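Ticket: Marks and haze on meeting table top, second floor
Site: Zoltholm, Prusach building
Category: Furniture / surfaces
Opened by: Irina Bălan
Assigned to: Octavian Surdu
Opened: Nov 20, 2019
Status: Resolved, follow-up pending

Description of problem
The gray table in the small meeting room has cloudy patches and a few rings on the top. The patches show when you stand at the door and look toward the window, and disappear when you stand over them. Wiping with a damp paper towel makes the patch look better for a minute and then it comes back wider. There is also a sticky area near one long side. People have been eating lunch in there all week. Two of the rings look white. Can someone tell us what we are allowed to use on it, or is it damaged?

Update 1, Octavian Surdu
Went up and looked. The finish is matte, so any residue shows as a shiny or milky area. I count the following as separate problems:
- haze over most of the middle
- sticky area, probably juice or a sweet drink
- rings from cups or bottles
- one greasy patch with crumbs stuck to it
Please stop wiping it with paper towels until I have tried a test spot. Question for Irina: what spray has been used on it, if any?

Update 2, Irina Bălan
The blue bottle from the cupboard under the sink. Label says Zamfir Multi Shine. I think the evening cleaners use it too.

Update 3, Octavian Surdu
Thanks. That is a polish. It leaves a film on purpose, and on a matte top the film builds up and looks cloudy. Each new coat goes over the old one. I have taken the bottle out of the cupboard and put it with the things for the lobby desk, where it does no harm.

Update 4, Octavian Surdu
Test spot done at the corner by the wall. Steps:
Warm water in a bucket, 5 drops of plain dish soap.
Microfiber cloth, wrung out hard. Wiped a patch in straight lines.
Second cloth, clean water only, same patch.
Third cloth, dry.
Haze came off the test spot in two rounds. No change in color. Left it for 50 minutes and checked from the door. Still even.

Update 5, Darius Ardeleanu
Adding a note from the supplier side. I called Oltorska and asked about this top. They said mild soap and water, no polish, no wax, no scouring pads, no melamine sponge. The sponge will take the haze off but also leaves a shiny spot that can't be put back. For grease they allow isopropyl alcohol, 70 percent, on a cloth, then rinse. Do not pour it on.

Update 6, Octavian Surdu
Did the full table after 4 pm. Took everything off first. Results:
Haze: gone after two rounds, three rounds in the middle.
Sticky area: laid a warm wet cloth on it for a few minutes, then wiped. Gone.
Grease: alcohol on a cloth, one pass, rinsed. Gone.
Rings: one came off with the soap. The other is fainter but still there if you look for it.
Went through 16 cloths, mostly because I kept switching to clean ones. Please send them to be washed without fabric softener, which also leaves a film.

Update 7, Nawal Berrada
Used the room this morning. Table looks good. I put out the box of felt coasters from reception so there is something to set cups on. Somebody has already been snacking in there again, so I would like a rule we can print and tape up by the light switch.
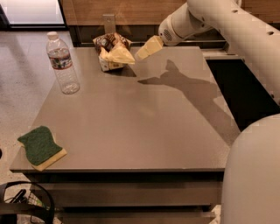

Is it all right to leave a water bottle or snack packaging on the table between meetings?
Short stretches are fine, but clear the top at the end of the day. Water that runs down a bottle and sits under it overnight can leave a ring, and oil from a wrapper spreads into a shiny patch. Cloth napkins should come off too if they are damp.

Update 8, Octavian Surdu
Text for the sign, change it if you like:
"Please clear the table when you leave. Wipe spills with a damp cloth. No spray polish."

Update 9, Evaristo Negri
Spoke to the cleaning firm. They will use soap and water on this table and keep the polish for the lobby. I ordered a pack of 100 microfiber cloths, charged to the second floor budget. They go on the shelf above the sink.

Update 10, Irina Bălan
Sign is up. The faint ring doesn't bother anyone here. OK to close from my side.

Closing note, Octavian Surdu
Marked resolved. I will look at the remaining ring again in January and try a second pass with the warm cloth. If the haze comes back before then, reopen this ticket and write down what was used on the table.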